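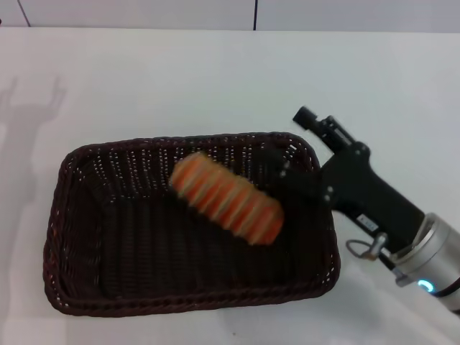

A dark brown wicker basket on a white tabletop.

Trellemix are finally coming back to Skeston, and I've been grinning about it since breakfast. The word went up on the Pitbridge website on 2022-09-27 and my phone hasn't stopped buzzing since (mostly my sister, who has already decided what she's wearing).

It's two nights in November at the Pitbridge, both standing downstairs with seats up in the balcony. If you've never been, it's the old hall behind the bus station, it holds 2000, and the sound is miles better on the left side near the bar. Don't ask me why. I've stood on the right for plenty of gigs there and you get all drums and no singer.

I had a quick chat on the phone with Duván Cuadros, who sings and plays most of the guitar, and he sounded pretty chuffed. They've been rehearsing in his cousin's garage, he said, and the neighbours have been very patient. I asked what we'd be getting and he told me the set runs to 90 minutes with no break, starting with the whole of the new album, Castaño, played in order. "Then we'll do the old ones," he said. "I know what people come for, I'm not daft."

I've heard Castaño all the way through now and I like it a lot, though it took me a few goes. It's slower than the last one and there's far more accordion, which is down to Nilton Grajales. He joined for the summer festivals and seems to have stayed put! The third song has him playing on his own for ages before anybody else comes in, and I can't wait to hear what that does to a room full of people who've been in the bar since teatime. I'm less sure about the spoken bit near the end of the album. Duván says it works better live, so we'll see.

For anyone who missed their last Skeston show, it was the one where the lights went off halfway through and they carried on singing without the mics. I was right at the back and could hardly hear a thing, but the whole place was singing along and I went home with no voice. I still bore people with that story.

There's a support act both nights but the Pitbridge hasn't said who. I asked Duván and he just laughed, so make of that what you will. My money's on somebody local.

Tickets are from the Pitbridge box office or its website, and there's a limit of two per person for each night. Under-16s need to be in the balcony with an adult. Doors are at seven and the band will be on sooner than you think, so don't hang about in the chippy like I did last time and miss the first song.

I'll be there for the first night and, if I can talk my sister into it, the second one as well. Come and say hello, I'll be on the left.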